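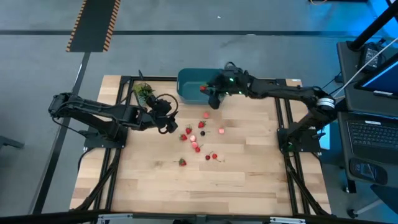 Figure 3. Butcher-block tabletop with black rails along the left and right sides.

4.2 Words for red in the market interviews

The written survey asked 100 shoppers in Ronmont and Varkard to name the color of fruit they had bought in the past week. Answers were short. Most people wrote "red" for strawberries and for plums alike, and very few used a second word such as "dark" or "deep." We did not expect this, given that the same people had more to say about ripeness on the next page of the form.

The interviews gave a different result. We spoke with 12 sellers at the Avance market in Ronmont during November. Sellers rarely said "red" by itself. They used it with a word for depth ("black red," "wine red"), a word for surface ("dull red," "shiny red"), or the name of another fruit ("cherry red" for a plum). In all, 16 different expressions were recorded. Two of them were used only by sellers who bought from the Amaral warehouse, where they also appear on the price sheets. We treat these as trade words and leave them out of the comparison with the survey.
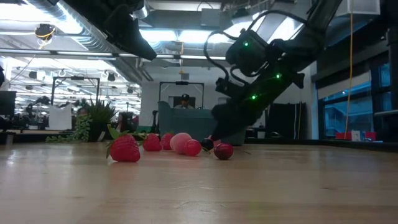

Figure 4. Strawberries and other small fruits on a wooden tabletop.

Age made little difference among the sellers. Years in the trade mattered more. People who had sold fruit for a long time used fewer expressions, but they used each one in the same way from one part of the interview to the next. Newer sellers changed words often and sometimes called the same plum "purple" and "dark red" within a few minutes. When we pointed this out, most said both were right.

The line between red and purple was the hardest to place. In Varkard, shoppers tended to call a plum purple if its flesh was yellow and red if its flesh was also red, even though the question was about the skin. This matches the older finding that people name a fruit by what they know of it as well as by what they see. The survey form did not ask about flesh color, so we cannot say how common the habit is.

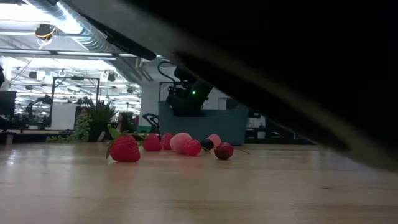
Rostam Mahmoudi has objected that market talk should not be compared with a written form at all. A seller, he argues, picks a color word in order to sell, and "wine red" tells the buyer that the plum is sweet. In his view the expressions belong with words for taste.

We accept part of this. Four of the expressions were used mainly when price or sweetness had just come up. The others also came up when sellers were sorting stock with no buyer present, and there the taste reading is weaker. Section 4.3 goes through both groups again using only the sorting talk.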